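Fekwood table oil, 6 months in

Bought the Fekwood oil in March, 325 ml tin. Two coats on the dining table, wiped off after 21 minutes like the label says.

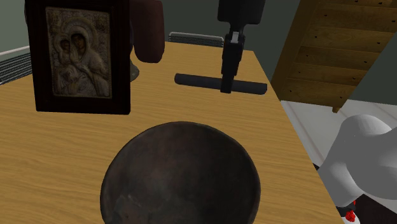

Smell is gone in a day or so, good. Coverage is decent – one tin did the top and both leaves. Color stays light and honey, which I wanted, even next to dark stuff like the framed icon with the silvery relief. The Tamix oil I used before went orange on me. Never again.

Downsides. Lid is terrible, bent it first go. Instuctions are tiny. Water rings still happen if you leave a glass overnight, had to sand with 200 grit and redo a patch. Blended in fine tho. 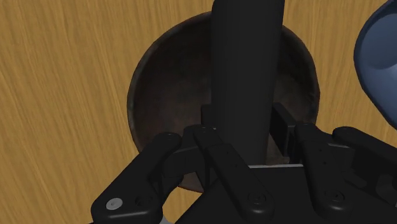

Dark bowl on the oiled top, grain showing.

Would buy again, just decant it into a jar.

Saulius Kairys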